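Über uns

Das Institut Rindwood arbeitet an Verfahren, mit denen Roboterarme das Greifen und Ablegen von Alltagsgegenständen aus Vorführungen erlernen. Es ist aus einer Arbeitsgruppe für Regelungstechnik hervorgegangen und wird heute als gemeinnützige Forschungseinrichtung geführt. Auftragsforschung nehmen wir nur an, wenn die Ergebnisse veröffentlicht werden dürfen.

Forschungsschwerpunkt

Im Mittelpunkt unserer Arbeit steht das Verfahren Classka. Es behandelt eine Frage, die in der zweiarmigen Manipulation lange nachrangig war: Wie soll ein System entscheiden, welcher Arm welchen Gegenstand übernimmt, wenn beide ihn erreichen könnten? In vielen gelernten Steuerungen ist diese Entscheidung nur implizit in den Vorführungen enthalten. Wechselt die vorführende Person ihre Gewohnheit, so wird auch das gelernte Verhalten uneinheitlich. Die Arme zögern, greifen nach demselben Gegenstand oder behindern einander über der Ablage.

Classka trennt die Zuteilung von der Bewegung. Ein erstes Modell ordnet jedem Gegenstand einen Arm zu und legt eine Reihenfolge fest. Ein zweites Modell erzeugt daraus die Bewegungen beider Arme und erhält die Zuteilung als zusätzliche Eingabe. Beide Modelle werden aus denselben Aufzeichnungen trainiert, die zu diesem Zweck nachträglich in Abschnitte gegliedert werden. Die Gliederung erfolgt teilautomatisch und wird von Fachpersonal geprüft.

Als Prüfaufgabe dient das Einräumen flacher Gegenstände in eine Schale. Schreibtafeln für Kinder haben sich hierfür bewährt. Sie sind leicht, in verschiedenen Größen erhältlich und an der Kante schwer zu fassen, solange sie eben auf dem Untergrund liegen. Eine Tafel, die schräg gehalten wird, muss vor dem Ablegen in die richtige Lage gebracht werden, und der zweite Arm muss während dieser Zeit Abstand halten.
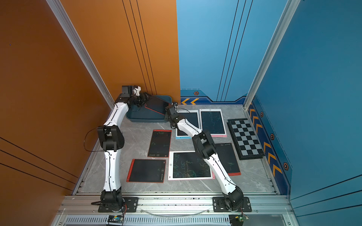
Der Abstand zwischen den Greifern über der Ablage ist die kritische Größe des Verfahrens. Wird er zu großzügig gewählt, arbeiten die Arme faktisch nacheinander, und der Vorteil der zweiarmigen Anordnung geht verloren. Wir geben ihn deshalb nicht fest vor. Das Zuteilungsmodell schätzt ihn für jeden Abschnitt neu und berücksichtigt dabei, welche Gegenstände noch auf der Fläche verbleiben.

Ergebnisse

Für die im Juni abgeschlossene Versuchsreihe wurden rund 2000 Vorführungen ausgewertet. Der anschließende Vergleich umfasste 700 Durchläufe mit wechselnder Anordnung der Gegenstände. Gegenüber einer Steuerung ohne getrennte Zuteilung sank die Zahl der gegenseitigen Behinderungen um 40 Prozent. Die Dauer eines Durchlaufs blieb nahezu unverändert. Bei dicht nebeneinanderliegenden Tafeln ist der Gewinn geringer, bei übereinanderliegenden konnte bisher kein gesicherter Unterschied festgestellt werden. Diese Einschränkung ist Gegenstand der laufenden Arbeiten.

Zusammenarbeit

Die mechanische Auslegung der Versuchsstände erfolgt gemeinsam mit dem Ingenieurbüro Hrytsenko. Im Verbundvorhaben Lullow wird untersucht, ob sich die Zuteilung auf Arme unterschiedlicher Bauart übertragen lässt. Das Vorhaben ist auf zwei Jahre angelegt. Studierende können sich mit Abschlussarbeiten beteiligen, vorausgesetzt werden Kenntnisse in Regelungstechnik oder maschinellem Lernen.

Veröffentlichungen und Daten

Berichte und Auswertungsskripte stellen wir auf Anfrage zur Verfügung. Die gegliederten Aufzeichnungen werden nach Abschluss der internen Prüfung freigegeben. Anfragen richten Sie bitte schriftlich an die Geschäftsstelle des Instituts.

Stand: August 2024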